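The Pantry Without Walls

Every few years somebody rediscovers that Americans throw away food, and every few years we're handed a new gadget, label or pledge to fix it. This August it's the "open pantry" challenge, which has been all over my neighborhood page in Stellham. You take everything out of the cupboards and the crisper, set it where you can see it, and promise to buy nothing until it's gone. People post their savings. A woman two streets over says she saved $146 in her first month. Good for her. I'd like to see the receipts from the month before.

I don't doubt that we waste food. I've scraped enough gray soup into the trash to know. What I doubt is the idea that we waste it because we can't see it.

The theory comes from a book by Marcelino Carretero that my sister-in-law pressed on me at Easter. Carretero believes that sight makes appetite, and that a vegetable in a drawer is as good as dead. He has 283 pages on the subject and I read them all, including the chapter on baskets. His evidence is mostly stories about his clients, who seem to be people with large kitchens and somebody home at four in the afternoon.

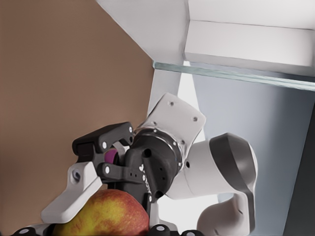

My own trial of the method lasted seven weeks. I did it fairly, and I ate more fruit the first week, I'll give Carretero that. By the second week the fruit was furniture. A red-and-yellow apple like this one is a fine thing to look at, and I looked at mine for nine days while I ate crackers standing up. I could see it perfectly well. I was tired, I'd gotten home at seven, and crackers don't have a core. By the time I wanted it, it had gone soft on one side, and out it went, just as it would have gone out of the drawer.

Amerley Agbeko, who ran the school kitchen in Orport for years before she retired, laughed when I told her this. She fed 465 children a day and had no patience for display. "If they're hungry, they eat," she told me. "If lunch is at 10:40, they're not hungry, and you can put the pears on a throne." She moved lunch back an hour one year, when the bus schedule allowed it, and the pears went. The next year the bus schedule changed again and the pears came back to her on the trays.

I've thought about that story more than anything in the book. It's a story about time, and time is what the challenge people never want to discuss. Look at who shows up in those posts. They cook at home five nights a week. They know on Sunday what they'll be doing on Thursday. Of course they finish their spinach. They'd finish it if they kept it in the garage.

Now look at my neighbor Edem Osei, who drives for a living and gets his hours by text message the night before. He shops once a week because that's when he has the car to himself. Some weeks he's home for dinner every night and some weeks he isn't home for one. Tell me which lettuce he should have bought. He's been scolded about waste by an app, by a city flyer and by me, before I knew better, and I don't believe any of us saved him a leaf.

Then there's the selling. The challenge is free, but it has a way of ending at a checkout page. There are clear bins. There are bins that fit in the bins. The Nyarko store out by the highway gave the stuff a whole aisle this summer, and I watched a man load a cart with plastic tubs so that he could stop being wasteful. I'm sure he meant it. I own a few of those tubs myself, and they hold batteries.

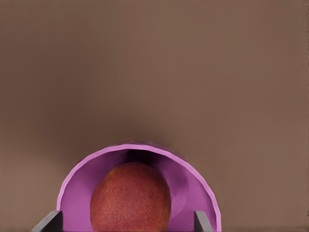
What I'd Believe Instead

I'd take the whole business more seriously if it asked anything of anybody but the shopper. Sell celery by the stalk. Let people buy half a loaf without making them feel like beggars. The little market in Trindlow does both, and I've never seen a poster about it. They charge a bit more per pound, and I pay it, and I eat the celery.

Give workers their hours a week ahead, too. I realize that doesn't sound like a food policy. Ask Edem whether it is.

As for the open pantry, do it if you like it. Some people enjoy a project, and a counter full of squash is cheerful in the fall. But I'd ask you to keep count past the first month, and to write down what you threw out as well as what you didn't buy. My sister-in-law has promised to do this. She hasn't mentioned it lately, and her cupboard doors are back on.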